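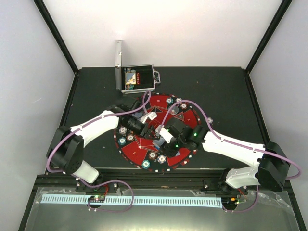 The two arms of the Millet cell over the red platform, each with a part at the gripper.

Progress report, robotics student project, Jernelthorpe
Reporting period: up to the end of April
Prepared for: Joreo education grant, second payment
Prepared by: Etenesh Wolde, project teacher

1. Work done in this period

In the last report I wrote that the students could move only one arm at a time. Since February they are working with both arms in one program. The task we have chosen for the Dromdale student competition is a joining task: each arm takes one small part, brings it above the platform, and the two parts must be put together in the air. After that the right arm puts the finished piece down on the sector that the judges call out.

The class is divided in two groups. The first group writes the motion program and the second group is responsible for the cell itself, which means the cables, the mounting plates on the front rail and the small boards. The groups changed places in the middle of the period, at the wish of the students. We lost one week by this change, but I think it was correct to do it.

2. Results

The students made 200 trials of the joining task with slow speed and wrote every trial in the log. The most frequent mistake is the angle of the right gripper. When the angle is wrong by a small amount, the parts touch on the side and one of them turns in the fingers. The motion group now stops both arms shortly before contact and corrects the angle there. With this stop the program is slower, and the competition has a time limit, so the stop must become shorter in the next period.

The placing on the sectors is more reliable than the joining. The numbered sectors help very much, because the students can say the target in one word and write it in the log in the same way.

We had one problem with the equipment. A cable on the left arm was pulled when the arm moved far back, and the arm lost its position. The cell group fixed the cable again along the upper link and left a longer loop at the joint. It has not happened again.

3. Use of the money

From the first payment of $1,000 we have spent $400 on spare gripper fingers and cables. The rest is kept for the travel to Dromdale and for the entry fee, which we must pay before the end of the school year. There was no cost for the room.

4. Plan for the next period

- Make the stop before contact shorter.
- Repeat the trials with normal speed and compare the two logs.
- Write the safety page that the competition asks for.
- Hold one open lesson for the parents, on a Tuesday after classes.

5. Request

We ask for one change in the plan. The second arm program was planned for the summer, but it is already in use, and we would like to use these hours for practice with the judges' rules. The total amount stays the same. Please let me know if you need the complete log; I can send it with the receipts.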